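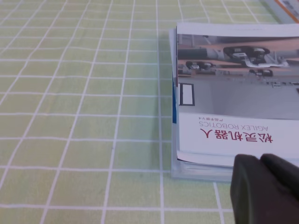
Myung-ja Jeon reckons you can learn any language in three months if you just stop being shy. Well Myung-ja I am on month eleven of Korean and yesterday I told a man in the bakery that I was a Thursday

Meant to say I come in on Thursdays. He was very nice about it. Gave me the bread anyway

Anyway people keep asking how I'm doing it so, a thread. Not advice. More a list of what I've wasted money on

First the apps. Had Fisow on my phone from the winter. 92 days in a row, then missed one on the ferry, no signal, and it all went back to nothing. Didn't open it for a fortnight out of spite

Fisow taught me "the duck reads the newspaper". Still waiting to use it

Then the evening class at Tullano. Upstairs, freezing, strip light that buzzes. Best thing I've done by miles. Seon-mi Myung teaches it and she will not speak English to you after the first half hour, she just waits. The waiting is awful. You'd say anything to make it stop

20 of us at the start. Far fewer now — the numbers week saw off a lot of people. Two sets of numbers!! One for hours and the other for minutes, in the same sentence

Sorry, kettle

Right. Flashcards. Wrote out 1,496 of the things by hand, took me most of the spring, and I know the exact number becuase I numbered them like an idiot. Can read nearly all of them. Can I say them to a person? No

Do-yoon Yeo from the class does none of this. Watches cookery shows, shouts back at the telly. Miles ahead of me. Can order for the whole table and argue about the bill

So I've copied him. One show a night, subtitles off, don't pause. Third week now and I'm catching odd words, mostly "onion" and "not yet"

Someone's asked about grammar books. I've got the Byun one, level 2. Dry as anything but the bit on endings is good, chapter 6 onwards. Skip the dialogues, everyone in them is looking for the post office

Also talking to yourself in the car. Free. I do the road signs and the weather. Look mad at the lights, dont care

Things I'd do differently: learn the alphabet properly in week one instead of leaning on the English spellings. It took me months to unpick that and I still say some vowels wrong, Seon-mi pulls a face

Test is in July, the easy one. Form's gone in. Feel sick

Off to the bakery now, will report back re: what day of the week I am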